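Six months with the Olport folding rower

I bought the Olport back in December, right after my gym in Hisville raised its rates again and I did the math on what I was paying to use one machine twice a week. I like rowing. I don't like waiting for a rower while somebody sits on it texting. So I spent $562 (free shipping, no tax games at checkout) and cleared out the end of the spare room where the exercise bike used to live.

The box weighs a ton. Get a friend over for that part, or at least slide it in on a blanket like I did. Once it's open, assembly is pretty easy. The rail comes in two pieces, the feet bolt on, and the seat slides onto the rail before you put the end stop in place. I put the end stop in first and had to take it all apart again, so learn from me! The tools in the bag are fine, but the hex key is short and it'll chew up your palm. I switched to my own set halfway through and things went a lot faster.
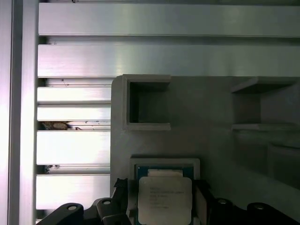 Now, the rowing itself. It's a magnetic machine with 15 resistance levels, and I use maybe the middle five. The bottom few feel like pulling on a shoelace. The top two are plenty heavy for me, but my brother-in-law, who rowed in college, said he'd run out of machine in a month. What I love is how quiet it is. My gym has air rowers and they sound like a leaf blower going off in a hallway. With this one I can watch a show at normal volume at six in the morning and the rest of the house sleeps right through it.

The seat is the weak spot. It's wide enough, but the padding is thin, and anything past half an hour had me shifting around like a kid in church. I bought a gel cover from Panagiotou for $15 and that fixed it. The cover does slide a little on hard days, so I stuck a strip of that rubbery shelf liner under it and haven't touched it since. I do wish I hadn't needed to buy anything extra on a machine at this price, though.

The monitor is basic. Time, strokes, distance, calories (which I ignore, because it once told me I burned 212 in the time it takes to make toast). You can read it fine from the seat in daylight, but there's no backlight, so my early sessions are mostly guesswork unless I turn on the big lamp. It's supposed to pair with the Olport app. Mine paired on the first night, dropped the connection the second night, and then wanted me to make a new account. I gave up on the app and keep a notebook by the window instead.

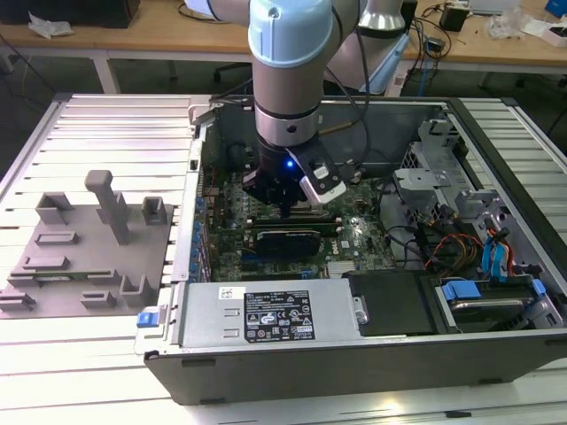 Robot arm above an open computer tower.

Folding it is where I was ready to be annoyed, and I wasn't! You pull one pin, the rail swings up, and the whole thing rolls on two little wheels. It stands taller than I expected, so measure if you've got a sloped ceiling. It takes up a bit less floor than a dining chair when it's upright. The wheels are hard plastic and I wouldn't drag them over a nice wood floor every day, but on carpet they're fine.

A couple of small gripes. The foot straps are stiff and the buckles slip if you're wearing thin shoes. The handle is a straight bar with foam grips, and the foam on the left side has already started to twist. I emailed customer service about it and got a new handle in the mail nine days later, no argument, no photos needed. That bumped my opinion up quite a bit.

I also tried the Serkthorpe model at a friend's place before writing this, so I'd have something to compare. It has a nicer seat and a much nicer screen, and it doesn't fold. Pull for pull I couldn't tell you much difference between them at the levels I row at. If I had a basement I'd probably have gone that way.

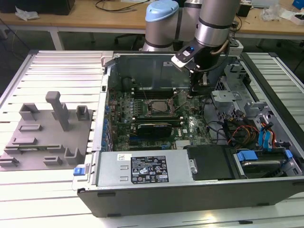
Danai Pappas wrote in to say the strap buckles on hers slipped too, until she threaded the ends back through a second time, and that she's 70 and rows every other morning on level four with no trouble getting up off the seat. She did think the seat could stand to be a couple of inches higher, and I'd agree with her on that. My knees notice it after a long session, and I've started putting one hand on the rail when I stand up.

I tried her strap trick this week and it holds, even in my old canvas sneakers. I'm giving the Olport four stars, and the missing one is for the seat.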